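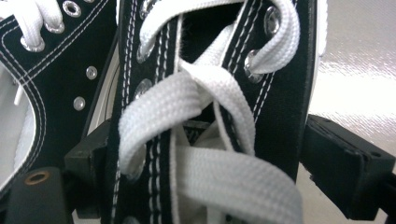 How do you pick which saints go on a family calendar?

Start with the names already in your house: first names, middle names, confirmation names, and the patron of the church you go to. For most families that gives you somewhere between six and fifteen days, and that's plenty for a first year.

I've been keeping a saints' calendar for our family for a good while now, and people at church keep asking me how I set it up, so I'm finally typing it out. It's easy, but there are a few spots where I got tangled up the first time and had to erase a lot (use pencil!).

What you need

A blank perpetual calendar or a plain notebook. Perpetual just means it has the months and the numbers but no days of the week, so you can use it year after year. Mine is a Varnby notebook with 240 pages, way more than I needed, but the paper is thick and the recipes ended up in the back. You also need a pencil, a pen for later, and one decent list of feast days. I'll get to the list in a minute.

Step 1: Write down your people

Go around the family and make a list. Kids, parents, grandparents, godparents if you're close to them. Put down every name each person has. Don't look anything up yet, just get the names on paper.

You'll hit some that don't seem to have a saint. Check for older forms and other languages before you give up. Molly goes back to Mary, Jack to John, Liam to William, Nancy usually to Anne. My niece has a name I could not match to anybody, so she chose a saint she liked and we used that. It's a perfectly good way to do it, and she's more attached to hers than the rest of us are to ours.

Step 2: Settle on one list and stay with it

I lost a whole evening here. The Catholic general calendar, the older calendar from before the changes in 1969, the Orthodox calendars, the Anglican and Lutheran ones — they overlap a lot, and then all of a sudden they don't. Thomas the Apostle is in July on the current Roman calendar and in December on the older one. If you mix sources you'll end up with the same saint twice and no idea which one you meant.

So ask what your own parish follows and use that. Your diocese may have a few days of its own too, usually posted on its website. I use a fat paperback dictionary of saints for the stories (it has around 3,000 entries and I've read maybe a tenth of them) but I never take the dates from it without checking them against the parish calendar.

A friend likes the Cerkeo app for this. I tried it and it was fine, but I kept picking up my phone to look at Saint Monica and putting it down twenty minutes later having looked at couches.

Step 3: Sort out the doubles

There are a lot of Johns. There are a lot of Marys, Catherines, Anthonys, and Teresas as well. If someone in your house has a popular name, they need to pick which one is theirs. Read a short life of each out loud at supper and let the person decide. If it's a grandparent, just call and ask, they probably already know. My mother was quite offended that I had her down for the wrong Catherine.

Where there's really no preference, the old custom in some places is to take the feast closest after the birthday. That works well for babies.

Step 4: Pencil them in

One line for each: the saint's name and the initials of whoever it belongs to. That's all I write in the calendar itself. I used to copy in a little life story and a prayer and a symbol, and by March I'd stopped because it took so long. Now I keep the stories on separate cards and write down the page number from the dictionary next to the name, so "Monica, p. 527" tells me where to go.

Add your parish's feast and, if you know it, the anniversary of its dedication. Ours is at Dalen, and the dedication is printed on a plaque by the side door that I'd walked past for years.

Step 5: Mark the days that move

Easter moves, and it drags Lent, Ascension, and Pentecost along with it. None of those should go in a perpetual calendar. I keep a sticky note on the inside cover with this year's dates and swap it every January.

Watch for name days that land in Lent or in the week after Easter. On the Roman calendar a smaller saint's day can get bumped or dropped entirely in those weeks. At home we just keep it on the usual day, with a quieter dinner if it's Holy Week. Ask your priest if you're worried about it, mine said to go ahead and have the cake on the Monday after, or whenever we could all sit down.

Step 6: Decide what you'll do on each day

Keep this small. Really small! For us a name day means:

A candle at dinner, lit by the person whose day it is.
The short prayer for the day, read by somebody else.
That person picks dessert.

For the parish feast we do a bit more, and in May we drive out to my aunt's in Buvberg and bring flowers for the Mary statue in her yard. It isn't anybody's name day, but it's in the book now.

If you have little kids, do the prayer before the food arrives. After is too late.

Step 7: Live with it for a year, then ink it

Leave everything in pencil until you've been all the way around once. You'll find out which days you forgot and which ones fell in the middle of finals or a vacation. Cross out the ones that felt like homework. Add the ones that turned up during the year, like the saint on the hospital where the baby was born. Then go over it in pen.

A couple of leftovers

Archangels count. If you've got a Michael, a Gabriel, or a Raphael, the three share a single feast in the fall on the current Roman calendar, so brothers can split a cake.

If you have a convert in the family who never picked a saint, don't assign one. Leave a blank line with their initials on it. My husband's was blank until the second year.

And keep the book somewhere in the kitchen. Mine sat on the bookshelf for the first two months and we missed three feasts in a row, including my own.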